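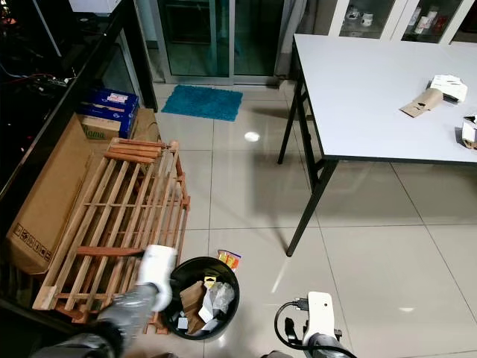
Over the bin, gripper ready for business. Tidying up packaging at the Stirthorpe room.

Budget corner - what we're asking for in the next round

Quick one from me this month, the spreadsheet is due back with Brittany Dufour on Friday and I still have holes in it. If you use the two-arm setup, or want time on it, please read to the end and send me your numbers.

So. The line items. Arms are paid for, that was last year's money and it's closed. What's left is all the stuff around the arms, which is where we got caught out last time. Fingertips, cables, sleeves, spare camera, a table that belongs to us. None of it exciting. All of it has a lead time.

Fingertips first. Jaxon Landry wants two full spare sets per gripper and I'm inclined to give him them. Cardboard is rough on the pads, worse than we planned for, and packaging clear-up is most of what we do now - boxes, wrappers, thin card, plastic that crumples up and slides. The Poirier quote is good for 8 sets but only if we order in one go. If we split the order the price goes back up. I've put it in as one go.

Cables. Carter Turcotte has asked for longer ones and proper clips, for both arms. He's right that a loop of cable near the gripper is a snag waiting to happen, and I'd rather spend a little on clips than a lot on connectors. Still waiting on a price. If anybody has bought the braided kind, tell me what you paid and wether it was worth it.
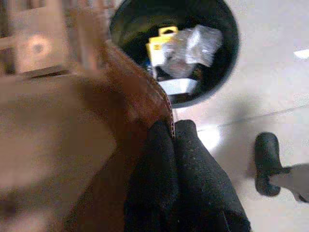 Wrist cameras. We have no spare. If one goes, that arm is blind close in and we lose the day, maybe the week. Putting in for one spare now and one more in June, if there's anything left by then. Gearóid Gilmartin thinks we should ask for both up front and let them knock one off. Fair point. I may do that.

Then the big one, which is the second station. Nollimel have offered us a lease instead of a purchase, with servicing included, and on paper it looks kinder in year one. Year two less so. Their rep was very keen on the phone, and slightly less keen when I asked what servicing covers. Fingertips - no. Cables - no. Getting somebody out to us - yes, but within "a reasonable period", and I've asked for that in actual days. Wavomow will sell outright and we do our own repairs. Bjarke Ketilsson is writing up the comparison, one page, he promises one page.

My own view, for what it's worth: buy, keep back about 2000 for consumables, and don't touch that pot for anything else. Last year we raided it for shelving and then had to beg for gripper pads. Not doing that again.

Things people forget to put on thier request, so please check yours:

Delivery. To the door is one price, into the room is another.
Floor space. Two arms need more reach than the drawing says, and you still have to walk past them.
Training hours. Yours, and whoever covers for you.
Trash. New kit comes in a lot of cardboard and somebody has to clear it.
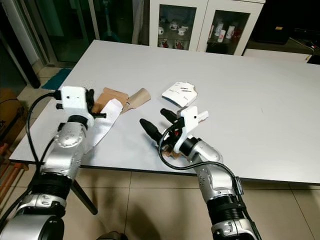
Both arms at the table, working through the card scraps.

On tables - I've had four different opinions on height and no measurements. Measure the one you use, floor to top, and send me the figure. Same for width. If we order a fixed bench and it's wrong we're stuck with it, so I'd like to see the numbers before I sign for anything.

Requests to me by Wednesday please, one line per item, with a price and where you got the price. "Misc" will be sent back. Carter has the template if you've lost it (he has sent it twice, be nice). Bjarke's page will go round with the minutes.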